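Household Sorting Habits in Drerumdale
Student project report, June 2021
Ardalan Mazandarani

Why this topic. My building has three bins out back and people throw whatever in all of them. Wanted to know if that's a rules problem or a lazy problem. The town switched to mixed recycling in September and sent out one flyer. One.

Method. Paper survey, two pages, dropped at 200 doors on the Quintana side of town. Got 60 back, which my advisor said was fine for a class project. Also asked the town office for the pickup totals and they sent a spreadsheet with no labels, so that took a while. Skipped the apartments over the stores, no mailboxes I could reach.

Results. Most people say they recycle "always" or "almost always." Then the quiz part. Only 30 got the pizza box question right (greasy ones go in trash here). Yogurt cups did worse. Plastic bags were the worst, alot of people bag their recycling and tie it shut, which the flyer says not to do, in small print on the back.

The town sheet lists 3,086 rejected carts for the year. No breakdown by street. Would of been useful.

Open comments. Several people never saw the flyer. One wrote that the lid colors are the opposite of what they had in Stullari, where they used to live, so they still mix them up. A couple complained about the smell in summer, not really my question but I kept it in the appendix.
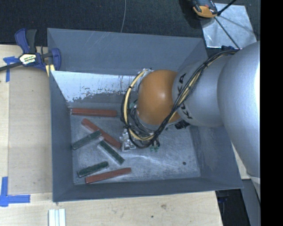

Did people who kept the flyer do better on the quiz?
A little. They did better on pizza boxes and glass, but missed plastic bags as often as everybody else.

Problems. Self reported, so people make themselves look good. Small sample. The quiz had a typo in question four and I threw that one out.

Next. Stickers on the lids with pictures of what goes in, try it on two streets and compare the rejects after a few months. Need the town to split the numbers by street first. Emailed them, waiting to hear back.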